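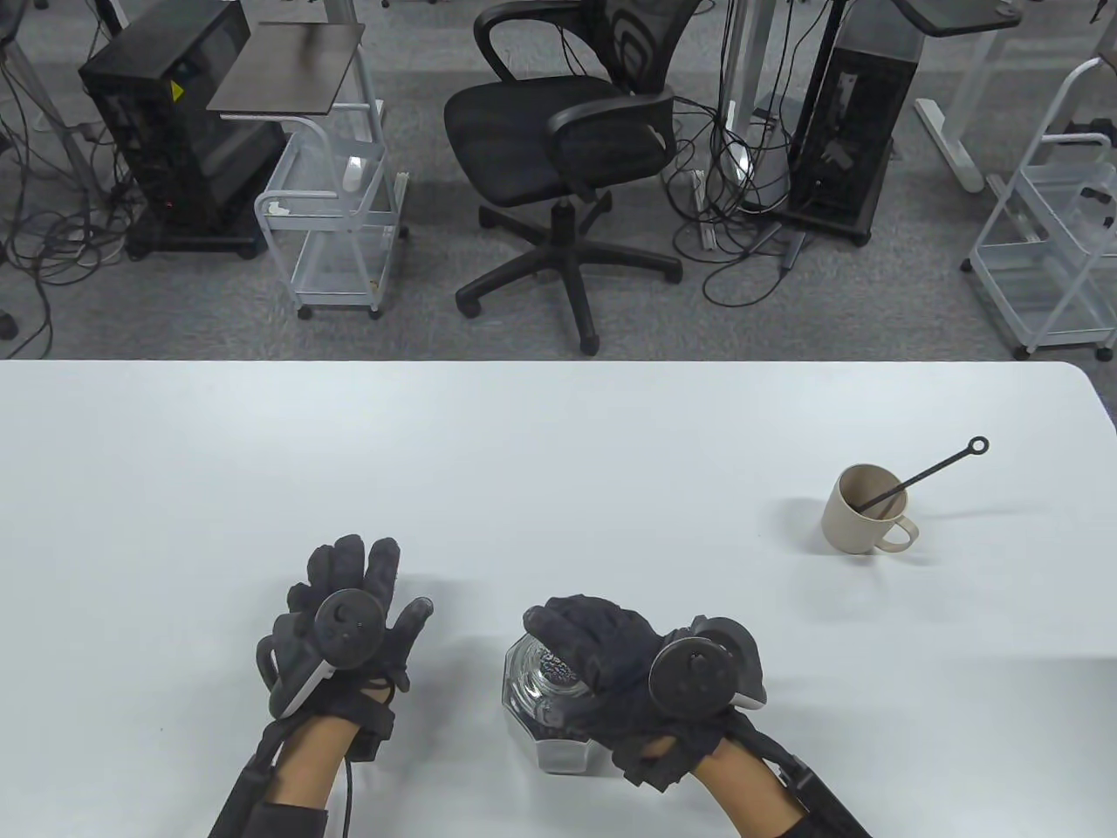
A gloved hand on an octagonal glass jar.

Cinberg Releases Clovura 4 Control Platform for Diagnostic Instruments

MURKMONT, February 2018. Cinberg today released Clovura 4, the new version of its electronic control platform for bench and handheld diagnostic instruments. The release covers a revised main board, a new bootloader and a signed update service. It replaces Clovura 3 in all new Cinberg units shipped from the Murkmont plant.

The main board carries two processors. The first handles measurement and timing. The second runs the display, storage and network connection. A fault or restart on the display side does not interrupt a measurement in progress, and readings are held in buffer memory until the second processor is available again. 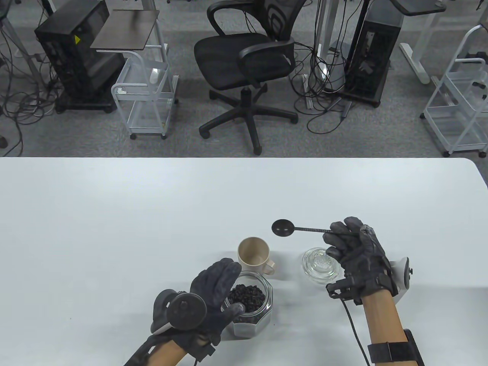 By Banafsheh Vahidi
Cinberg Product Communications

Updates are delivered as signed packages over Ethernet or from a USB drive. The bootloader keeps the previous version in a separate memory area and returns to it if the new one fails its start-up check. Calibration tables are stored apart from the firmware and are not changed by an update. Each package lists the board revisions it supports, and the unit rejects a package that does not match.

"Service teams asked for a way back after a failed install," said Farhad Ahmadpour, head of embedded systems at Cinberg. "Clovura 3 needed a cable and a laptop for that. Version 4 does it on the board."

Before release, the platform was run on 500 units at Cinberg and at its test partner, Shahbazi. Engineers recorded 1,218 update cycles, including cycles in which power was removed during the write phase. Ardalan Tabrizi, who led the test work at Shahbazi, said the results were used to set the final timeout values and to correct the order in which network services start.
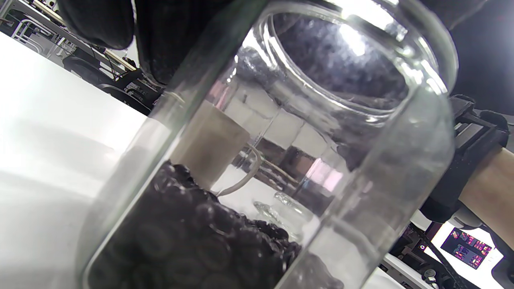
Dark roasted coffee beans in a clear glass jar.

Instruments with a Clovura 3 board can be upgraded by board exchange. The connector layout and mounting points are unchanged. Units with earlier boards are not supported and will continue to receive security fixes only.

Availability

Clovura 4 is available now in new instruments. Exchange boards can be ordered through authorized service centers. Release notes, the package format specification and the list of supported models are on the Cinberg service portal.

Press contact: Fatemeh Rashti, Cinberg, Murkmont
Technical contact: Farzad Arabzadeh, Clovura Platform Support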